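Irnwood: making a platformer that's hard but not mean
Project report, Game Design 2

I should say up front that I'm terrible at platformers. I love them, I buy them, I get stuck on the third world and then I watch somebody else finish them on the internet. So when we had to pick a project for this class I wanted to find out if I could make one that a person like me would stick with. That's how Irnwood started.

It's a side-scrolling game about a lamplighter called Hviid who has to cross a forest before his lamp runs out of oil. You can run, jump, and throw the lamp. The throw is the whole game, really. Wherever the lamp lands, the platforms near it turn solid, and the ones you left behind in the dark go soft and drop you. Mogens Norðdahl did the art and the sound and I did the code and most of the levels. We started in September with a paper version using coins for platforms (it played better than it sounds!).

The first build was way too hard. I'd been playing the same four levels every night for weeks, so of course they felt easy to me. Then we put it in front of the class and people died over and over at the second gap in Skarkach, the swamp level. One guy took off his headphones and went to get a sandwich. I added up the deaths in the log afterward and that one gap had 400 of them, more than the rest of the level put together.

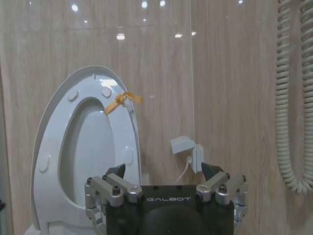 My first idea was to make the gap shorter, and I did, and then the level was boring. Everybody got across and no one cared. Oddur Hafþórsson, who teaches the class, told me to leave the distance alone and look at what happens after you die. He was right. The restart had a fade, a little sad trumpet, and a walk back from the checkpoint, and all of that added up to 900 frames before you could try the jump again. At 60 frames a second that's 15 seconds of sitting there feeling bad.

So the trumpet went (sorry, Mogens – it was a good trumpet). I cut the fade, moved the checkpoint right up to the ledge, and kept the lamp lit where you last threw it. I also put the gap back to its old size. In the next playtest people still died there a lot, but they kept going, and a couple of them were laughing about it.

The other big change was the throw. In the first build you had to hold the button to aim, and new players kept letting go too early. Now a tap gives you a short throw and a hold gives you a long one, with a dotted line showing where it'll land. I fought against the dotted line for a while because I thought it looked like training wheels. I use it all the time now.

Things that still don't work: the boss, mostly. Ploreo is a giant moth that eats light, and the fight is meant to make you play without the lamp, but what people do is stand in the left corner and wait. I've tried 2 fixes and both of them broke the camera. The oil meter is also too generous, and I don't think anybody has ever run out.

If I had another month I'd redo the moth from scratch and add a level select, so you don't have to play the swamp again just to show your roommate the ending.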